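Learning by Hand: A Monday at the Sakero Open Day

126 shares | 8 comments 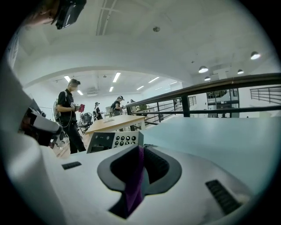
I arrived too early, when the coffee was not yet ready, and so I had time to read the small program. Sakero opens its Flurbridge workshop to visitors once a year, in November, and this time it accepted 50 of us. We were divided into groups and told to keep our bags close to the body.

The work on the upper floor is slow and needs patience. People with head-mounted cameras stand near the tables and carry handheld devices, and with these they record the simple tasks of a day. Later the recordings are used to teach a robot arm the same movements. I had imagined big machines behind fences. What I found was closer to a sewing class – people on their feet, watching their own hands, speaking little.

Our guide told us that the project, called Velcombe, now has 1,879 recordings of one task only, the folding of a kitchen towel. I asked if this is enough. She laughed and said that the towel does not think so.

After lunch we could try it ourselves. The gripper is heavier than I expected, and after 3 towels my wrist was tired. My first two attempts were rejected by the software, for the reason that I moved too fast. An older man in my group, a retired baker, did it correctly the first time and was very proud.

The last part was a demonstration downstairs, with an arm made by Agbenyega, a partner of the workshop. It folded one towel well and dropped the next. The engineers did not hide their disappointment, and I liked them for it. They started the arm again – the third towel came out a little crooked, but folded – and the visitors clapped while I was looking for my coat.

Comments (8)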